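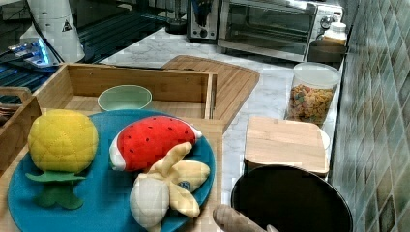
Drip line notes for raised beds, clay subsoil, Prurkenton. 1/5

Supply pressure at the spigot was 40 psi. Regulator brings it down before the filter. Skip the regulator and the barbed fittings let go. 2/5

Emitters every 12 inches for tomatoes. Closer for carrots – they need an even wet strip to sprout. 3/5

Run time is 33 minutes, early morning, every other day. Roscoe Sorensen runs his longer on sandy soil. 4/5

Flush the lines in November. Open the end caps, run until clear, then drain the filter and store it indoors. 5/5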